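The Long Way Up to Skistow

The bus to Skistow leaves at ten past six in the morning and takes most of the daylight in November to get there.

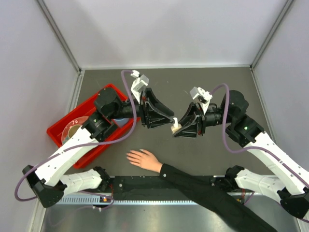

It used to be quicker. Until the lower bridge was closed to heavy vehicles, the route ran straight up the valley and a passenger could be drinking coffee in the square by late morning. Now it goes round by Posano, where the driver stops for lunch and the engine is switched off.

Lộc Bùi has driven it for 14 years. He keeps a flask by the gearstick and a roll of parcel labels in the door pocket, as the bus also carries post, bread, spare parts and, in spring, boxes of seedlings. The fare for a parcel is the same as for a child.

"People ask why I don't go and drive in the city," he says. "I did. I was late every day and no one knew my name."

Skistow has 872 residents on the electoral roll, though far fewer spend the winter there. The school closed its upper classes two years ago. Older pupils board in Posano during the week and come home on the last bus, which in term time is full to the door and smells of wet coats.

The county pays most of the cost of the service. A review last year suggested cutting it to three return trips a week and running a bookable minibus on the other days. The village council objected, and 24 people went down to the hearing, on the bus, and filled the two back rows of the chamber. The decision was put off until the bridge repairs have been priced.

In the meantime the timetable is pinned up in the bakery, with the summer times crossed out in biro. Above the last farm the road climbs to 975 metres, and Bùi carries chains from October. He fitted them twice last winter, both times on the bend below the chapel, with passengers holding the torch.

The return bus leaves at twenty to four. He waits for the doctor's last patient if the surgery rings ahead.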